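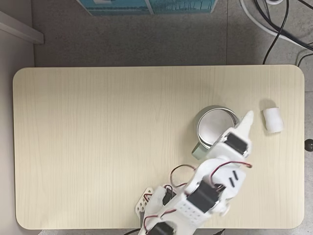

Household Skills, handout 2: Clearing and Setting a Table

Hi all, these are my notes from the morning session, typed up a bit fuller than what I said out loud (I talk fast, sorry!). Bring them along to room 308 next time.

We start with one mug. I know, everyone wants to jump to the big dinner setting, but a mug on a bare tabletop teaches you most of it. Where does the handle point? Turn it toward the hand that's going to reach for it. A metal mug also slides more easily than you'd think on a smooth top, so lift it - don't push.

Then the small stuff. Anything round and light that's lying on its side goes first, before you wipe. I've chased enough of those across a floor. Stand it up or put it in your tray.

Wiping: go with the grain, long strokes, one end to the other. Rounded corners get a second pass with a folded cloth. Calum asked if you wipe under the mug or around it. Under! Pick it up, wipe, put it back.

Look down too. Cables and boxes on the floor next to a table count as part of the job, and you should know where they are before you walk around with your hands full.

Practice for next time: clear and reset a small table at home in 60 seconds, three tries, and write down your best. Joar got 17 but he skipped the corners, so we're not counting it.

Reading is the Matheson booklet, chapter 2. Carol has spare copies if you lost yours.

Morven Gunn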